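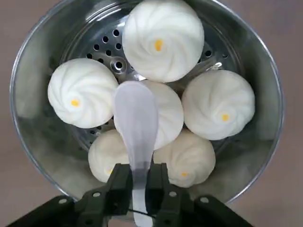 Food Waste and Disposable Serviceware in the Velcombe Student Dining Hall

Report submitted by the Nondumo House project group
Faculty supervisor: Charalambos Fragkou

1. Background

The Velcombe dining hall serves lunch and dinner to students in residence and to a smaller number of day students. In March the project group was asked to study how much food is left on plates at lunch and how much disposable serviceware is handed out with it. The hall had kept purchase records for several years, but no record of what was thrown away. The present report covers the lunch service only. Breakfast is self-serve and was left out of the study at the request of the hall manager.

2. Method

Plate waste was collected at the tray return over five lunch services. Students scraped their plates into one of three bins marked for starches, vegetables, and other food. Each bin was weighed at closing and the weight of the empty bin was subtracted. Liquids were not measured. The group also placed a short paper survey at the exit, asking diners whether the portion they received was too small, about right, or too large.

Serviceware was counted from opening and closing stock. The hall records plates, cups, and cutlery separately, and these categories were kept for the study.

3. Results

A total of 3,225 lunches were served during the collection period, and 901 survey forms were returned. Starches made up the largest share of plate waste by weight, amounting to 105 pounds. Vegetables accounted for 76 pounds. Most respondents who called their portion too large had taken the rice or noodle plate, where the serving size is fixed by the scoop in use at the counter.
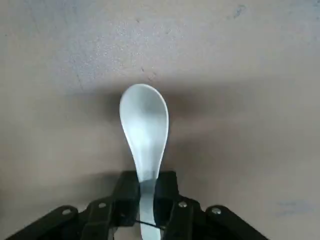 Cutlery use did not follow the number of meals as closely as the group had expected. Many diners took a full set at the counter and returned part of it unused, and items returned in this way are discarded under current hall rules. A white plastic spoon of the ordinary kind, with a long rounded bowl and a flat, narrow handle, was often taken with meals that did not call for one. The stock records do not show which meal each item was taken with, so this finding rests on notes made by group members at the tray return.

4. Recommendations

The group recommends that a half portion be offered on all starch dishes at lunch, and that cutlery be moved from the counter to a stand near the seating area. Both changes could be tried for one term at little cost. A second collection should use the same bins and the same days of the week so that the results can be compared.

5. Limits of the Study

The collection period was short and included one day with a reduced menu. Survey forms were not matched to individual plates.

Related reports
Water Use in the Rosser Hall Laundry Rooms
Bicycle Parking at the Prumevine Gate
Evening Study Space: A Survey of Day Students

Contact the Student Projects Office | Copyright Velcombe Student Projects | Back to top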